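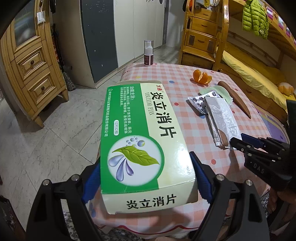
*Page last changed: January, for Woser 2*

## 4. Setting up your rates and your first quote

In this section you tell Woser what you charge, and then you make one quote to check that the numbers come out right. You need to have finished section 3 (Your business profile) before you start. If the currency in your profile is still empty, the Rates page stays gray and you cannot type in it.

### 4.1 Enter your base rate

1. Open **Settings** and choose **Rates**.
2. Click **New rate**. A small form opens on the right side.
3. Give the rate a name. Your clients can read this name on the quote, so please write "Website text" and not "my normal price".
4. Choose the unit: hour, day, word, page or project.
5. Type the amount without the currency sign.
6. Click **Save rate**.

Repeat these steps for every kind of work which you sell. Most freelancers who use Woser have only a few rates, and this is enough.

> **Note:** The amount is always before tax. Woser adds the tax later, on the quote, with the percentage from your profile.

### 4.2 Set a minimum fee

Small jobs often cost more time in email than in work. With a minimum fee, Woser will not let a quote go under a certain amount without asking you first.

1. On the **Rates** page, go down to **Limits**.
2. Switch on **Use minimum fee**.
3. Type the amount and press Enter.

When a quote is lower than the minimum, a yellow line appears above the total. You can then click **Raise to minimum** or **Keep as it is**. Your client does not see the yellow line in either case.

### 4.3 Rates for one client only

Sometimes you have agreed a different price with a client in the past, and you want to keep it. Do not change your base rate for this. Make a client rate.

1. Open **Clients** and click the name of the client.
2. Choose the tab **Rates**.
3. Click **Copy from base rates**. All your rates are now in the list.
4. Change the amounts that are different, and delete the ones you don't need.
5. Click **Save**.

From now on, Woser uses the client rate first. If there is no client rate for a certain kind of work, it takes the base rate.

> **Caution:** A client rate does not follow when you raise your base rates. If you raise your prices every year, go through your client rates on the same day - otherwise an old price can stay there for a long time.

### 4.4 Make a test quote

We advise you to do this with the sample client De Smet, who is already in your list. Quotes for De Smet are never sent and do not use up a quote number.

1. Click **Quotes**, then **New quote**.
2. Choose **De Smet** as the client.
3. Click **Add line** and choose a fixed project rate. For this test, type 4,000 as the amount.
4. Under **Payment**, choose **Deposit** and type 1,000.
5. Click **Preview**.

The preview must show a project amount of 4,000, a deposit of 1,000, and the tax on its own line. If the tax line is missing, go back to your profile and look if the field **Tax percentage** is filled in. A zero is allowed, but an empty field is not.

When everything is correct, click **Discard**. You can repeat the test as often as you like.

### 4.5 Rounding

Woser does not round your prices unless you ask for it. An hourly calculation can therefore give a total such as 737, and some people find this strange on a project quote. To change it:

1. Go to **Settings**, **Rates**, **Rounding**.
2. Choose **None**, **To the next 5** or **To the next 10**.
3. Click **Save**.

Rounding always goes up, and it works on the total before tax. With the setting **To the next 10**, the total above becomes 740. Quotes which you have sent already do not change.

### 4.6 If you bring rates from Iltard

Users of the older program Iltard can import their price list as a CSV file. In Iltard, choose **Export prices** and save the file. In Woser, choose **Rates**, **Import**, and select it.

- Names longer than 40 characters are cut. Check them after the import.
- Discounts are not imported. You have to enter them again by hand.
- If the file has a comma for the decimals, tick the box **Decimal comma** before you click **Import**. When you forget this, the amounts will be much too high.

An import can be undone until you close the page. After that, you must delete the rates one by one.

### 4.7 Help with this section

The Bekside support desk answers questions about rates and quotes by email. Please add the quote number and the name of the rate, and tell us what amount you expected to see. Support does not give advice on how much you should charge.

Continue with section 5, Sending a quote.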